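Triketti: Learning to Suture From Instrument-Mounted Views

Project gallery. Lewis Paterson and Annag Gillies, Grillurberg Laboratory for Surgical Automation. Posted January 23, 2024.

Triketti is a study of how much a suturing policy gains from cameras carried close to the instrument wrists, when it already has a fixed view of the workspace. A human operator sews on soft pads and tissue-like sheets, the motion of both arms is recorded with the video, and a policy is trained to predict the next short segment of motion. The full method is in the project report. This page collects views of the work, with notes on the parts of the problem each one bears on. Click any thumbnail for the larger version.

The training set holds 3,034 stitch segments. A segment starts when one instrument takes the needle or thread and ends when it lets go. Segments that were abandoned by the operator are kept and labeled, and the policy sees them with a separate outcome flag.

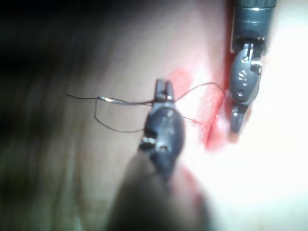

Triketti Project Report, Issue 6, p. 23

Thread handling beside an incision in the pad. The jaws of the near instrument pinch the suture while the curved needle lies to their left, and the jaw tip of the second instrument rests at the edge of the cut. The thread between them takes a loose, looping course.

Slack of this kind was the largest single source of error in our first model. That model tracked the needle and both jaw tips and treated the thread as a straight line between known points. It planned pulls that were too short, and the next motion then began with thread still lying across the wound. The current model predicts a curve for the visible thread and a confidence value along it. Where confidence is low, the policy is restricted to slow motion until another view resolves the strand.

The near instrument is out of focus at this distance. We tested a longer standoff for the camera mount and lost more at the jaws than we gained on the shaft, so the short mount was kept. Shaft pixels are masked before training.

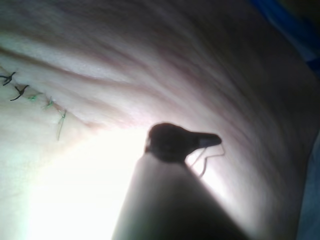

4 min read

A closed incision on a folded sheet, with two dark stitches and three green ones along the seam. The jaw holds a thin strand of suture, which hangs beside the shaft.

Stitch detection is trained separately from the motion policy. The detector, Postano, marks the knot center and the direction of each tail, and passes both to the planner as a short list. Suture color is randomized during training to keep the detector from relying on contrast alone. Dark thread is still found more reliably than green, and the difference grows near glare. A bright patch like the one at lower left removes nearly all texture, and a long tail that runs toward it may be reported as ending early.

Folds are the second difficulty. A deep crease and a closed seam have similar edges at low resolution. Postano uses the spacing of earlier knots as a prior on where the seam continues, which works well on straight closures and less well on curved ones. Gillies is preparing a version that fits the seam and the surface together. It will be tested in July.

Spacing is scored along the fitted seam, from knot center to knot center. Tail length is recorded but does not enter the score.
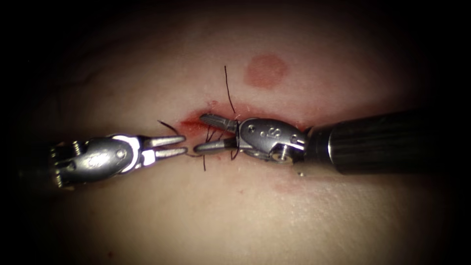 The fixed view remains the reference for all timing. Each wrist stream is aligned to it using the arm controller clock, and any segment with a drift of more than 12 milliseconds is excluded from training. It also supplies the coarse position of the wound, which the wrist views refine once the instruments are close.

We compared three input settings: fixed view only, wrist views only, and both. With the fixed view alone, the policy approached the wound on a steady path but often closed its jaws beside the thread. With the wrist views alone, it grasped thread well and was slow to recover after losing sight of the incision. Using both gave the best result on every stage except the first approach, where the fixed view alone did equally well. Knot tightening improved least. Tension has to be inferred from how the material deforms, and none of the cameras shows that clearly once the jaws cover the knot.

The Bjarnason controller limits jaw speed and workspace in all three settings. Its limits were not changed between runs, and an operator could stop either arm at any time.

Known limits of the present work: one pad supplier, two suture colors, one pair of arms, and almost no curved wounds in the training set. The policy has not been tried on real tissue.

Report and annotation guide: see Downloads. Questions about the recordings go to Lewis Paterson; questions about Postano go to Annag Gillies.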